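Home | Forums | Grippers and End Effectors | Faults and Repairs | Search

Hand-held gripper, left jaw closing on its own

mesturex_tarun
Posted Dec 30, 2019

We run pairs of hand-held grippers for recording table tasks. On one of the left units the jaws started closing with no pressure on the trigger. First time was in June, and I put it down to a sticky spring. Last week it closed on a coworker's fingertip while he was wiping the pads. Bruise, no cut, but I pulled the unit.

What I've checked so far: spring is fine, trigger pot reads clean on the bench over 400 cycles. The fault only shows up on the floor with the long cable attached.

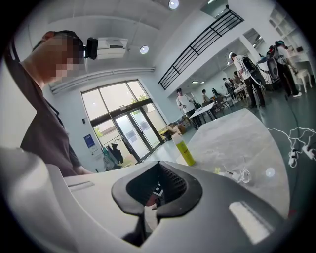 The log has the trigger value dropping to zero for up to 117 ms and then coming back. The firmware reads zero as fully closed. I don't know who decided that. Has anyone changed it?

lorbridge_lab
Zero should be a fault, full stop. Ours were the same. We shifted the range so a valid reading never goes below 100, and anything under that releases the motor. It's a small change and you should make it before you look at anything else.

mesturex_tarun
Will do that tonight. I still want to find the dropout though. If the jaws go limp in the middle of a recording we lose the take, and with two people working at one table that adds up.

Sneha Agarwal
It's the connector. Look where the cable leaves the grip – every time you reach out over the table and turn your wrist, that joint takes the bend. Ours failed in the same spot. Add strain relief and leave some slack at the elbow.
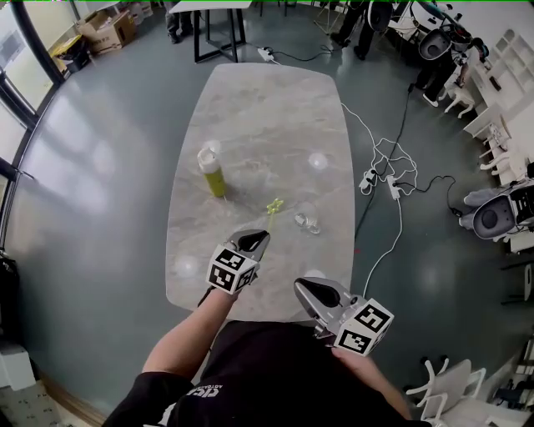
Tarun Mishra, I don't agree that this is only wiring. You had an injury in June's fault that came back months later, and the unit stayed in use the whole time. Tag it out at the first unexplained close. – brernan_k

mesturex_tarun
Fair on the tagging. The June one should have been written up. For the record, there was no injury in June, only last week.

lorbridge_lab
Also, power off before wiping pads. Fixing the connector doesn't change that.

Comments (2)

bainbridge77: Same dropout here, bad crimp on pin 2. Wiggle it with the log running.

guest: Did the new range work?

Contact us | Copyright 2019 Bainbridge Forums | Back to top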